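Wanted: people to teach two robot hands how to handle a bun

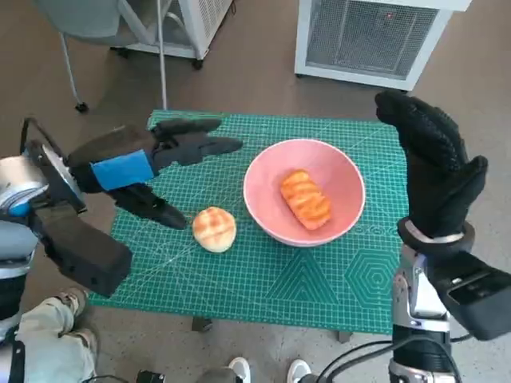
What we're studying

The Mellov project at Sastanbridge wants to know how many human demonstrations a two-handed robot needs before it can move baked goods in and out of a bowl unsupervised. Our first paper says 131. Our second attempt at the same experiment says nearly twice that, so we are recruiting.

What you'd do

You operate the arms remotely while we record joint angles and head camera video. A session runs 80 minutes with a break in the middle. You'll repeat short pick-and-place tasks, first at your own pace and then at ours, which is slower. Drops are kept in the data — please don't apologize to the bread.

Who can apply

Adults with normal or corrected vision and no previous teleoperation experience. Gamers are welcome but tend to overestimate themselves. You'll need to come in for 2 sessions, at least 6 days apart.

Pay and contact

Gift card after the second session, plus coffee. The pastries are lab equipment. Write to Sadia Jafri at the Barken Building front desk by August 18, 2023, and mention which hand you write with.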